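Robots and fruit at the Plarnow open day

Happy Tuesday-ish, everybody! So I finally made it to the Plarnow open day (my friend Sarita Sisodia has been bugging me since September), and I had such a good time that I stayed for two of the demos and missed my bus.

You sign in, get a sticker, and they let 12 people at a time into the back room. I was squeezed in next to a man who wanted to know what everything cost. The one I really came for was the shopping demo, with fruit out on white cubby shelves, a little red basket in one robot hand and a green-and-red fruit in the other. The fingers wrap right around it, thumb underneath and all! I think it's a mango, but I'm no expert. There was a mangosteen on the shelf too, and now I want one.

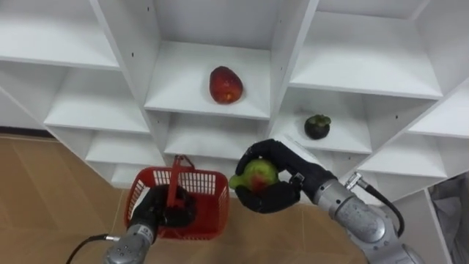 Snacks and other important stuff

Coffee was free, cookies were not. Hạnh Nghiêm gave the talk afterward and took questions for ages, even mine about whether it could handle a bag of chips (she said ask again next year). Parking is tight, with 80 spots and what felt like the whole town trying to get in, so take the bus if you can. Just watch the clock better than I did.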